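Unit 4. Planning the purchase of a two-arm robot

Before you ask any supplier for a price, write down the task. In our course case, Ballgate wants to clear dining tables, and it compares two suppliers, Hundevia and Nnaji. Both quotes look similar on the first page – the differences come later, in the small lines.

Costs to put in your sheet

Arms and base. Usually one price. Ask if both grippers are included.

Spare fingers. Plan one set for every 90 days of work.

Simulation license. In the case it is 3,000 per year, paid in advance. Students often forget it in the second year.

Training. Count 2 operators, also for the hours when they produce nothing.

Delivery and installation. Some 18 weeks in the Plernlow quote from last year, so order before September.

Step 1. Try the task in simulation

Do this before signing. Use a room with furniture and small objects of different shapes, and note which objects the gripper can hold and how much space the arms need over the table.

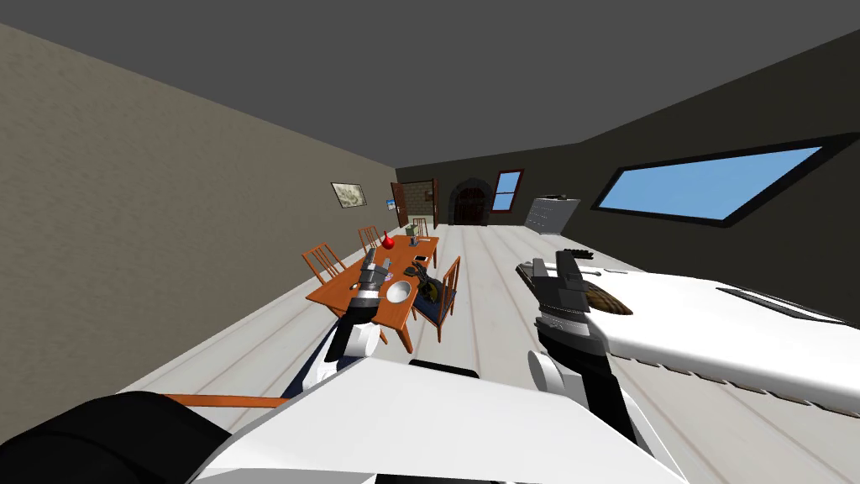 Step 2. Fill in the budget sheet

Use one column per supplier. If a price is missing, write "open" and do not write zero. Bring the sheet to the next class.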